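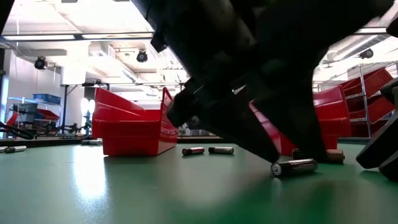
Sorance Corpus of Foreign Ministry Statements: Data Card

Version 8, released May 11, 2026

Summary

The Sorance Corpus collects public statements on foreign policy issued by foreign ministries, together with official transcripts of press conferences and joint communiqués. It contains 1,944 documents from 17 ministries. The texts are in English, either as originally published or in the ministry's own English translation. No translations were made for the corpus.

The corpus is maintained by the Vukcombe Institute for Diplomatic Studies. Annotation was carried out under the Rahman Programme on Public Diplomacy.

Contents

statements.csv: one row per document, with identifier, ministry, type, title and date of publication
texts/: the full text of each document, in UTF-8
labels.csv: topic and stance labels
codebook.txt: definitions used by the annotators
changes.txt: corrections made between versions

Selection of documents

A document was included if it appeared on a ministry's official website, was attributed to the ministry or the serving minister, and concerned relations with at least one other state or international organisation. Consular notices, travel advice, obituaries and greetings on national days were left out. Where a ministry published both a short and a full transcript of the same press conference, only the full transcript was kept.

Collection for this version closed in February. Documents altered by a ministry after that point appear in their earlier form.

Labels

Each document carries one or more of 12 topic labels, among them arms control, sanctions, border questions, trade, mediation and treaty obligations. Stance labels are applied to paragraphs and record the attitude expressed towards a named state or organisation: supportive, critical, neutral or mixed. Two annotators labelled each document separately. Disagreements were passed to a third annotator, and both original labels are retained in labels.csv under the columns first and second.

Labels describe the wording of a statement. They should not be read as a judgement on whether its claims are accurate, or as evidence of a government's intentions.

Known limitations

Ministries differ greatly in how much they publish in English, and the number of documents should not be used to compare their diplomatic activity. Questions from journalists are sometimes shortened or omitted in official transcripts. Speaker turns have been left as published, including where the speaker is not identified.

Sarcasm and quotation of an opponent's words were frequent causes of disagreement over stance. Users training classifiers should examine the mixed category separately. The Tilska subset, which covers joint communiqués only, uses an older version of the codebook and has no paragraph labels.

Permitted use

The labels and codebook may be used for research and teaching, with acknowledgement. The statements remain subject to the terms of the ministries that issued them. Users who intend to republish full texts must check those terms themselves.

Corrections

Errors should be reported to the corpus desk at the Vukcombe Institute, quoting the document identifier and the version number. Accepted corrections are entered in changes.txt and applied in the next release.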